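Tuning a Plate Pose Estimator in Simulation with Darkex

Last updated in April

This page covers setting up the wrist view, generating training renders and checking the pose output before you connect it to the grasp planner. It assumes you have Darkex installed and the Gorness arm model loads without errors. If it doesn't, fix that first.

Step 1. Load the part

Import the flange plate mesh and set the units to millimeters. Darkex reads unitless files as meters, so a plate that fills the whole world is a units problem. Put the part origin at the center of the large opening, on the top face. Every pose in the later steps is measured from that point.

Step 2. Attach the camera to the wrist

Parent the camera to the tool flange, then close the gripper and render one view. The fingertips should be in the view. Leave them there. The network has to learn with the fingers covering part of the plate, or it will fail on the last stretch of the approach.

Step 3. Turn on random backgrounds

Open the scene settings and set the floor texture to "patches". Set the color range to pale, with a few gray areas mixed in. The gray ones matter most, as they are close to the color of the plate and the network will try to use them as edges if it has only trained on clean floors. Keep the plate colors fixed for now.

Step 4. Render the set

Start with 1,115 renders for training and hold back 498 for checking. Vary the plate rotation over the full circle and the approach height over the range your arm uses. Save the true pose with each render.
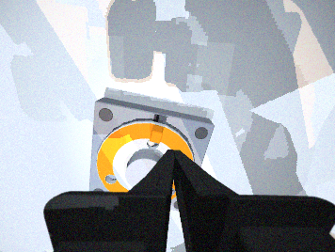

Views like this one are the useful ones. All four corner holes show at least in part, but the lower two are mostly behind the fingers, so a detector that needs four clean circles will drop the view. Use the keypoint head, and set the minimum visible keypoints to three. The notch at the top of the orange ring is the feature that tells one side of the plate from the other three. Mark it as a required keypoint.

Vokov wrote in to say that three was too low on the older keypoint head: with the notch hidden, the solver kept returning a pose turned by 90 degrees and reporting high confidence. Making the notch required fixes this. If the notch is hidden, the estimator returns no pose and the planner waits for the next view.

Step 5. Train and check

Train for 63 epochs with the default learning rate. Then run the check script on the held-back set and sort the results by rotation error, largest first. Look at the top 16 by eye. Errors near 90 or 180 degrees mean the notch label is wrong or missing. Small errors spread over all views usually mean the camera offset from Step 2 is off.

Step 6. Connect the planner

Set the pose topic in the Cheng planner to the estimator output and set the timeout to two seconds. Run the approach in simulation at half speed. The planner should stop above the plate, take a fresh pose and then go down. If it goes down on the first pose, the "recheck" flag is off.

Save the config before closing Darkex. It does not ask.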